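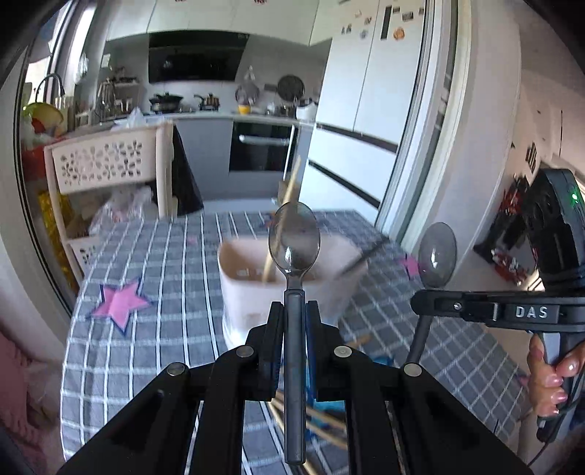
Pot à couverts Frade, rose pâle
Marque : Trelter
Réf. 289

Il existe dans chaque cuisine un tiroir où les baguettes se couchent en travers, de préférence contre le fond, pour empêcher l'ouverture. Le Frade ne règle pas les conflits familiaux, mais il règle celui-là.

Pot ouvert en plastique, forme rectangulaire aux angles arrondis, rose pâle en haut, blanchâtre vers le bas. On y plante les baguettes en bois clair, les cuillères, et la spatule dont personne ne veut mais que tout le monde utilise. Les manches dépassent et penchent un peu - c'est normal, on les attrape mieux.

Contenance : jusqu'à 25 baguettes, ou 18 si vous tenez à y ajouter des cuillères.
Entretien : eau tiède, éponge douce. Retournez-le pour l'égoutter.
Coloris : rose pâle uniquement. On nous réclame du noir depuis janvier, Trelter réfléchit.

À compléter avec

Cuillère Grumow, plastique gris : cuilleron ovale fumé translucide, long manche droit gris foncé opaque. Vendue par 4, ce qui laisse une chance d'en retrouver deux.

Nappe Gonness, grise à quadrillage blanc, semée d'étoiles roses dont la plus grande a un contour bleu marine. Le quadrillage permet d'aligner les assiettes. Les étoiles ne servent à rien, elles partent très bien.

Baguettes et nappe vendues séparément.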